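Turnine Robotics Club: Frequently Asked Questions

Who can join?
Anyone at Bolunbridge Secondary from Year 8 up. You don't need to have built anything before. Several of our founding members still can't solder, and one of them designs our wiring.

When do you meet?
3.30 pm in the old textiles room, until the cleaner gives us the look. In the month before a competition we add a lunchtime session, which is supposed to be optional.

What does it cost?
$50 for the year. That covers your share of parts, the competition entry and a club shirt in a colour we've stopped arguing about. If fifty dollars is a problem, talk to Anjani Purba at the front office and it will quietly stop being one.

Do I need to know how to code?
No. Year 8s start on block code and move to Python when they get sick of dragging blocks about. If you'd sooner file, measure and bolt, there is always more of that than anyone wants to do.

What is Umo?
Umo is our arm. It has 11 printed parts that are currently the right size and a box of others that were meant to be. It came fourth at the Subramaniam Challenge in October, in a field we'd prefer not to go into.

What's this year's project?
Household tidying. The team collects demonstrations with a hand-held gripper, picking things up and putting them down again, and then trains Umo on the recordings. The target is 1,000 demonstrations. We have 700 — and yes, we know when the deadline is.

Can I take the gripper home?
Yes, once you've done the induction with Syafiqah Mangundap. Sign it out in the book, charge everything the night before, and bring back all the bits. A parent needs to sign too, mostly so they aren't alarmed by what you're doing in the lounge room.

What should I record at home?
Soft things, please. We have plenty of blocks and cups, and Umo is now very good at blocks and cups. Blankets are harder, as they have no proper edges and never sit the same way twice. A good setup is a fleece blanket bunched up on a patterned bedspread, with both fingers brought in low, and something awkward alongside such as a set of keys on a striped strap. Leave the pillows where they are. Umo has to learn that a bed comes with other stuff on it.
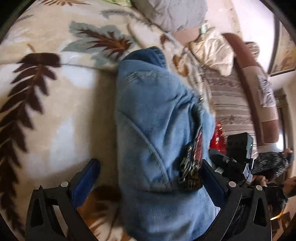
How long should each recording be?
One pick and one place. Stop, reset, start a new one. If you drop the thing, keep the recording and put "drop" in the file name. We have a folder for those and it is doing very well.

Can parents help?
They can drive, and they can feed people. Please don't fix the code.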